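Shared Spaces, Longer Hours: A Conversation with the Director of the Fidville Public Library

10/9/26

The Fidville Public Library extended its evening hours in April, following a review of how residents use the main building and the Waltville branch. The Office of Community Information met with the library's director to discuss the first months of the new schedule, the meeting room program and the plans for the coming year.

The director began with the reasons for the change. "We had residents waiting at the door when we closed at six," the director said. "Many of them work in Waltville and could not get back in time. The old hours were set when most of our visitors came during the day, and they had stayed in place long after that stopped being true."

Under the present schedule, the main building remains open until nine on four evenings. The library issued 1,265 new cards in the period following the change, a figure the director described as encouraging but in need of careful reading. Some of those cards went to former members whose accounts had lapsed, and the library does not yet separate the two groups in its reports. It intends to do so beginning with the next annual summary.

Asked which service had changed the most, the director named the meeting rooms. Evening use is now heavier than daytime use, and the Bumeck Room, the largest of the group, is often reserved two weeks in advance. Study groups, tenant associations and language classes make up most of the bookings. "A study group wants a big table and a door that closes," the director said. "They bring their own books, they bring their own chargers, and they stay until the lights go down."

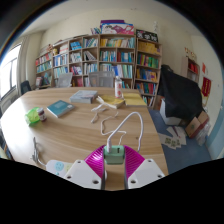

A mint-green power adapter and white cable at a wooden conference table.

The rooms are free to cardholders for up to two hours. Groups may request a longer period in writing, and the director noted that such requests are generally approved when no other party is waiting. Food is not permitted. Covered drinks are, a rule that was relaxed at the request of the evening classes.

The conversation then turned to the collection. Longer hours have placed new demands on the reference shelves, and the library has moved 200 titles out of closed storage so that visitors may consult them without a staff member present. Most concern local history, including the papers of the Farías mill and its workers' housing. The director said that interest in the mill had grown since the site was cleared - a loss that many older residents still feel - and that family members of former workers now visit from well outside the county.

"They arrive with a name and perhaps a street," the director said. "We can often give them a wage book entry or a house number. It is slow work, and we would like to have a proper index before the paper gets any more fragile."

Staffing remains the chief concern. The library employs 14 people across both buildings, and the evening schedule has been covered through changes in shifts. The director acknowledged that this arrangement has been tiring for some employees. A request for one additional full-time position has been submitted with the budget for the coming year.

The Waltville branch will keep its current hours for the present. Its heating system is due for replacement, and the director does not expect to propose an evening schedule there until that work is finished. In the meantime, Waltville residents may reserve rooms in the main building on the same terms as Fidville residents, either by telephone or at the branch desk.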